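Search this site
Search

On the Keeping of Bins

13/12/2018

The purpose of this entry is to set down, for the benefit of readers who have written to request it, the arrangement of small goods that has been in use at Stirside since July. It replaces the entry on shelf baskets, which should no longer be followed. The baskets were withdrawn after one season. They shed fibers into the dry goods and could not be wiped clean.

The present arrangement rests on plastic bins. Each bin is of one color, and each color has one duty. Yellow receives bottles and anything with a screw lid that is taller than a hand. Teal receives spices, extracts and the small jars that are otherwise lost behind larger ones. Gray is reserved for items whose proper place has not been decided. It is my practice to empty the gray bin at the close of each month, and I regret to report that this practice was not observed in the fall.

A number of readers have asked whether labels would serve as well as colors. Labels were tried in the old pantry on Hirvonen Street, where over 80 of them were written and applied in a single weekend. They were accurate on the day they were written. Within three months the contents had moved and the labels had remained. A color makes a smaller promise than a label and is therefore easier to keep. Members of the household who decline to read will still return a jar to a teal bin.

The bins themselves are the Pledari pattern, purchased secondhand. I hold no particular opinion of the maker. Rounded corners are to be preferred in any bin intended for food, as crumbs and spilled cumin collect in a square corner and must be removed with a brush. Cut handles are desirable where the bin will be lifted down from above the shoulder. A bin without a handle should be stored at the waist or lower.

Sorting is to be done on a table and in one sitting. I have attempted it on the kitchen counter, beside the stove, and found that dinner took precedence. A wooden top is kinder to glass than stone or tile, and a wide one allows each bin to stand apart from its neighbor, so that the hand learns the distance between them. Bins should be set at the back and the goods brought forward to the middle. Jars may be laid on their sides while they wait. Oils and vinegars may not.

The order of work is as follows. All bins are emptied and washed. Bottles are dealt with first, being the largest and the most likely to fall. Spices come next, and each is opened and smelled before it is returned. Paprika that smells of nothing should be discarded, whatever was paid for it. Duplicates are combined only where the dates permit. At the last sorting I found three jars of marjoram, a quantity sufficient for the remainder of my life.
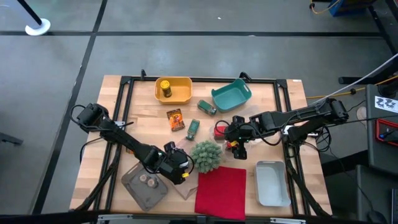 Katherine Grajales
Household Editor and Keeper of the Stirside Notes

The yellow bin goes to the rear left of the table, and the first bottle is placed in its left half, leaning if it must. The teal bin stands farther to the right and is turned at whatever angle suits the reach. A green-labeled spice jar lying beside an empty teal bin represents the second stage of the work before it has properly begun.

Two corrections to earlier entries are required. The Andberg shelf liner recommended in the entry on drawers is no longer recommended, as it curls at the front edge. The recipe for vinegar rinse called for too much vinegar, and one part to four of water is adequate for bins that have held only dry goods.

Correspondence concerning the storage of onions has been received and will be answered in a separate entry. Readers are asked not to send further questions about the marjoram, all of which has now been promised to my sister.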